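Monthly kitchen and store check — Ostrowski Community Rooms, ground floor
Filled in by Zofia Zawadzka, July. Copy to Anwara Saha.
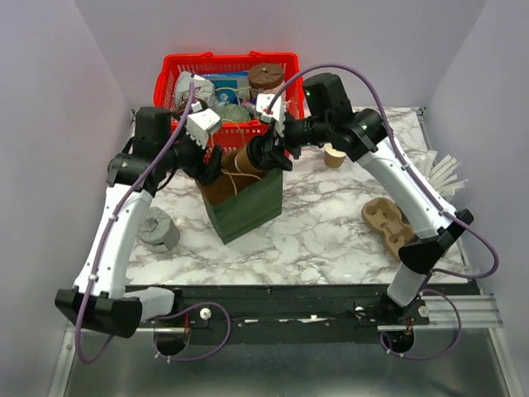 Who should fill in this sheet when the person on duty is away?
The person who takes over the keys takes over the sheet also. Write your own name on it, please, and not the name of the absent one.

How to mark: OK, Not OK, or N/A. If you write Not OK, you must write a comment. A tick alone will be sent back.

1. Exits and passages

1.1 Back door opens fully from inside, without key — OK
1.2 Passage to back door is free — Not OK
Comment: Two folded tables from the Thursday lunch were leaning on the wall beside the fire door. I moved them to the store. It is the second month that I write this.
1.3 Exit sign lit — OK
1.4 Door closer on kitchen door — OK
Comment: It closes a little slowly, but it closes until the latch. I will look again next month.

2. Fire equipment

2.1 Fire blanket in its place, straps reachable — OK
2.2 Extinguisher by the hob, needle in green — OK
2.3 Extinguisher in corridor, pin and seal present — Not OK
Comment: The seal is missing and the pin is in. Reported to Peltura by telephone, they will come with the next round. Until then the extinguisher stays where it is, with a label on it.
2.4 Smoke alarm test button — OK
Comment: Tested at 8.15, before the first group came in. Please always test at this hour, later it frightens the children.

3. Electrical

3.1 Plugs and leads, no damage visible — Not OK
Comment: The lead of the big kettle is worn near the plug. I took the kettle away and wrote DO NOT USE on it with tape. Anwara, can we buy the same model again? The lid of the other one is difficult for older people.
3.2 No extension lead plugged into another extension lead — OK
3.3 Sockets near the sink, covers closed — OK
3.4 Test button on the fuse board — OK

4. Cold storage

4.1 Fridge temperature 5 degrees or lower — Not OK
Comment: It showed 6 in the morning. I turned the dial one step and looked again after lunch, then it was 4. The door rubber has old jam in the fold and perhaps it did not close well. Cleaned.
4.2 Freezer at minus 18 or lower — OK
4.3 Open food has name and date — Not OK
Comment: One box of soup without any name. Thrown away. If it was yours, I am sorry, but the rule is written on the door.

5. Water and cleaning products

5.1 Hot tap, warning label readable — OK
5.2 Taps not used during the week, run for 2 minutes — OK
5.3 Cleaning products locked, in original bottles — OK
Comment: The Rutance bottle has a cracked cap. It does not leak when it stands, but do not lay it down.
5.4 Gloves in all sizes — Not OK
Comment: Small size is finished.

6. Store room

6.1 Heavy boxes on the lower shelves — OK
6.2 Nothing heavier than 25 kg on one shelf — OK
6.3 Step stool, feet and lock — Not OK
Comment: One rubber foot is lost. I searched under the shelves and did not find it. Pusetti sells the feet separately, I have put the order form in your tray.

Still open from last month: the light above the store door. It works on some days and on other days not.

Signed: Z. Zawadzka
Seen by: A. Saha — kettle yes, same model. Gloves ordered. I will speak with the lunch group about the tables.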